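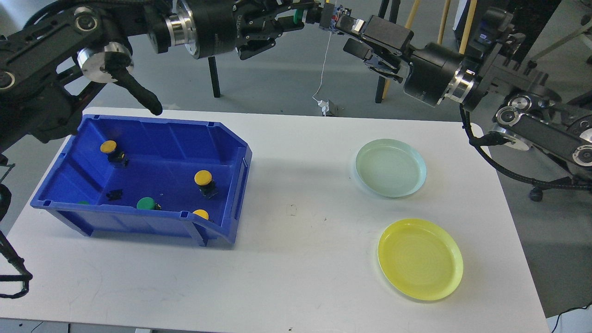 # Womero publishes bench rules for multi-arm sorting cells

Womero has released a code of practice for small robot cells where two or more arms share one table. It takes effect in March at the Percombe workshop and is free for other labs and training centres to use.

The code grew out of button sorting trials, in which arms pick coloured push-buttons from a blue parts bin and the finished work goes by colour onto plates.

The main rules are:

- Only one arm may be over the bin at a time during a pick.
- When a part passes between grippers, the receiving jaws must be open before the other arm comes within 90 mm.
- Hand-over speed is limited to up to 40 mm per second.
- Loose button bodies without caps stay in the bin until the run is finished. Operators must not reach in for them.
- Cables must be clear of the table surface and checked at the start of each shift.
- A run needs 2 trained people on site, one within reach of the stop button.

Alun Parri, who led the drafting, said the older guidance was written for single arms behind a fence.

"Our operators kept asking who has right of way over the bin, and we had no written answer," he said. "Now there's a page they can point to."

Smits and Hirik reviewed the draft, and their comments on labelling and colour checks are included. The code was tested over 133 runs before release.

Printed copies can be picked up from the Percombe front desk from Monday.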